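Teaching a Simulated Arm by Remote Control: Tabletop Pick Tasks on Cluttered Marble
Final project report, Robot Learning Lab course
Gizella Szabó
2024-07-11

1. Setup

The project compares two ways of giving a robot arm its training examples: driving it with a handheld controller, and moving a small tabletop copy of the arm by hand while the simulated arm follows. All work was done in the Hekham simulator. The control link between the input device and the simulator is called Wirnar in the code and in this report. The test room has a marble counter with kitchen items and a few unrelated objects on it. The operator sees a view from the gripper and a view of the arm from outside. 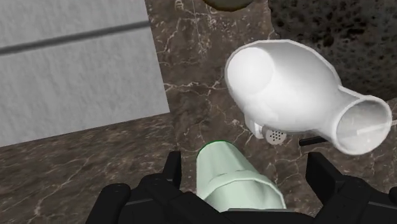
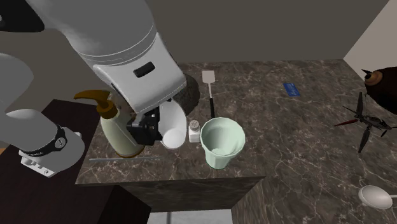
Rendered views from the counter task, with the black gripper among the objects.

Why use a person to drive a simulated arm when a planner could produce the motions?

A planner needs an exact goal pose and a grasp point for every object, and both have to be written out by someone. A person driving the arm picks the grasp by eye, changes it when the approach is blocked, and recovers after a bad contact. Those corrections end up in the recorded data, and the learned policy needs them. The planner data we tried first had almost none.

2. Recording

Each demonstration starts from a random arm pose and ends when the operator presses the stop key. Joint angles, gripper opening, and both camera views are stored at every control step. The cap was 2,000 steps per demonstration. Anything that reached the cap was thrown out.

We recorded 1,000 demonstrations, split evenly between the two input methods. After removing capped runs, runs with dropped packets, and runs where the object left the counter, 764 remained. The larger share of the losses came from the handheld controller. Rotation of the wrist is mapped to the same stick as height when the shift button is held, and operators let go of the button too early. This mapping should have been changed in January, when it was first reported. It was kept so that older recordings would still load.

3. Training

The policy is plain behavior cloning with action chunks. Of the usable demonstrations, 561 went into training and the rest were held out. Images were scaled down before being passed to the network. No depth was used. One training run was done per input method and one on the combined set, with the same settings for all three.

4. Results

The policy trained on the copy-arm data moved more smoothly and closed the gripper later. The policy trained on handheld data tended to stop above the object, wait, and then drop straight down. Operators do the same thing with that controller, so the behavior was learned from them. On the combined set the policy switched between the two styles within one attempt, sometimes in the middle of an approach.

Thin objects were the hardest for all three. Small errors in height matter more there, and the gripper view gives little warning before contact with the counter. Open containers were easier if the approach came from the side.

5. Problems

Wirnar buffers commands when the simulator slows down and then sends them in a burst. The arm jumps. We added a rate limit, but recordings made before the fix were not redone. The Motaung format used for storage does not keep the device timestamp, only the simulator time, so the affected runs could not be picked out afterward.

6. Next steps

Change the wrist mapping. Store the device timestamp. Repeat the comparison in the Grurov scene set, where the counter height varies between episodes and the operator cannot rely on a remembered drop distance.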